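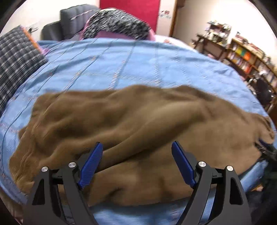 Workshop notebook / Guest floors / Doors and closers

December, started writing at the bench with coffee, finishing whenever

Okay, so the second-floor doors at the Darnari. I've been putting off writing this up and Valdis has asked me twice where the settings are, so here are the settings, plus everything else I can remember before it falls out of my head.

The complaint, for anyone coming to this cold, is the slam. Guests on two have been writing it on the comment cards since we reopened that corridor, and the front desk has started handing out earplugs, which I think is a terrible look for a hotel that sells itself on quiet rooms! I sat up there one evening in the window seat by the linen closet and just listened. Room 10 is the worst. You hear the latch, then the frame, then a sort of rattle from the transom glass a half second later. Next worst is 18, which is at the far end by the back stairs and gets a push from the draft every time somebody opens the stair door.

All the rooms on that floor have the Trastix closers we bought when the fire doors went in. I'd assumed they were all set the same. They weren't even close. Whoever put them in (me, partly, I know) set the first few carefully and then clearly wanted to go home.

What's on a Trastix, because I had to relearn it: three screws under the cover. The one nearest the hinge is the main sweep, the middle one is the latch, meaning the last few inches before it hits the strike, and the outer one is backcheck, which stops people flinging the door into the wall on the way in. Clockwise is slower on the first two. Clockwise is stiffer on the backcheck. There's also the spring power at the end of the body, and I'd like to ask everybody to please leave that alone unless the door won't close at all, because it took me most of a morning to undo what somebody did to the one on the ice machine room.

I started on 10. Sweep first, quarter turns, open the door all the way and let it go and watch. Then the latch. It wants to come in slow and then just click. I got the sweep really nice pretty quickly, a good lazy swing, and then the latch wouldn't catch. It would come in, kiss the strike, and sit there. So I opened the latch screw up again and got the slam back. Went back and forth like that for a silly amount of time before it occurred to me to look at the strike plate itself, and there was a fat ridge of paint on the lip. The painters had gone right over it. The latch bolt was having to climb that every time and the only way it could do it was with a run-up.

Scraped the ridge off with the old chisel, cleaned it up with a file, wiped a little wax on the lip, and then the slow latch setting worked first time. I was very pleased with myself and went around opening and closing it like a kid.

So the order of work from now on is strike first, closer second. I did the rest of the corridor that way and it went a lot faster. Most of them had some paint on them. Two had the plate sitting proud because the screws had been driven in crooked, and I filled those holes with matchsticks and glue and re-drilled. The glue wants overnight, so I propped those doors with a wedge and put a note at the desk that the rooms weren't to be sold. They sold one of them anyway. The guest was nice about it.

Settings, measured from fully closed (clockwise all the way, gently, don't crank it):

Sweep: one and a half turns out
Latch: one turn out on most of them, a bit more on 18 for the draft
Backcheck: two turns out, except where there's a luggage bench behind the door, then one and a half
Spring: leave it!

I check it by opening the door to 45 degrees and letting go. If it latches from there with the corridor window open, it'll latch from anywhere. Valdis likes to check from just barely ajar as well and he's right that some of them fail there, mostly the ones with new carpet. More on the carpet in a minute.

The transom glass in 10 was a separate thing. The beads had shrunk and the pane was loose in the rebate. I pushed a strip of the thin gray foam in along the bottom and pinned the bead back on with the small brads. No rattle now. I'd like to do the same to all the transoms on that side at some point, but it's fiddly up a ladder and the housekeepers need the corridor in the mornings, so it'll have to be afternoons between checkout and check-in, and in December that gap gets pretty thin.

Now the draft. The stair door at the back is the real cause of the trouble at 18 and I don't have a proper answer yet. The brush strip along the bottom has gone bald in the middle where all the carts go over it. I rang Jaunzems about new strip and they have it, but only in the long lengths, and the woman on the phone was very patient while I tried to measure the door with the handset under my chin. I've ordered one length. We can get two doors out of it if nobody wastes any, so the leftover should go on the laundry stairs. When it comes, cut it with the fine hacksaw and not the snips, the snips crush the channel and then the brush won't slide.

About the carpet. The new stuff is thicker than what was there and the underlay is thicker too, and on a few of the rooms the door drags on it for the first part of the swing. You can see the fan shape worn into the pile already. A closer can't fix that. If you speed it up enough to get over the drag, you've got your slam back at the other end. The right thing is to take the doors off and trim the bottoms, but these are fire doors and there's a limit on what you can take off them and a limit on the gap you leave, and I want to find the paperwork before anybody gets the saw out. I think it's in the blue binder. It's not in the blue binder where I thought it was. Valdis, if you have it at home, please bring it.

Side note on the building, mostly for my own interest. When I had the strike out of the last door along I found the old mortise behind it, filled with a wooden block, and somebody had cut 1751 into the block with a knife. It's surely not a date, the house isn't that old by a long way, so I'm guessing it was a lock number or a joiner's stock number. I took a rubbing on the back of a delivery note and put the block back. If anyone knows how locks were numbered around here, leave me a note, I'd love to know.

Undo. We've got two cans of the Undo release spray left and I want to say what I think of it, as I used it on the seized closer arm by the elevator. It's good stuff. It loosened the elbow joint after a short soak and a couple of taps with the soft mallet. But it runs like water and it stained the door paint under the arm, a yellowish streak that didn't come off with soap. So tape a rag under whatever you're spraying. I've touched up the streak with the leftover cream from the breakfast room and it's a near enough match if you don't stand there staring at it. Proper paint is on the list.

Also, the covers. The plastic covers on the Trastix units clip on from the top, and if you pull from the bottom you snap the little ear off. I snapped two. They stay on fine with one ear but they buzz when the elevator's running, so I put a dab of felt behind each. I asked about spare covers and they only come with a whole new closer, which seems a bit much. If we ever scrap one, keep the cover!

I went back up the next evening after dinner and sat in the window seat again. Big difference. A family came in with about a hundred bags, in and out of their room over and over, and all I got was clicks. The loudest thing on the floor now is the ice machine, which drops its load with a crash you could hear in the parking lot. I had a quick look at it and there's nothing under the feet at all, just metal on tile. Rubber pads might help. There's some conveyor belting in the bottom drawer that would cut up nicely for that, and I'll try a square under each foot before we spend any money.

Third floor hasn't been touched. Same closers, same painters, so expect the same paint on the strikes. The corridor's shorter up there and the stair door closes better, so the plain settings should do for all of them. Valdis wants to start from the suite end and I don't mind which end. Please write down what each latch screw ends up at, even if it's the same as the one before, as I'd like a full list taped inside the tool cabinet.

Still to do:
Brush strip on the back stair door when the Jaunzems order comes
Fire door paperwork, then decide on trimming
Pads under the ice machine
Transom beads on the street side, afternoons only
Latch on 18 again after the strip's on, it'll probably want slowing down a hair
Find the good quarter-inch chisel. I had it on two. It's not on two.

Added later, about 9 p.m. - chisel was in my coat. Desk says no slams reported tonight, one complaint about the ice machine.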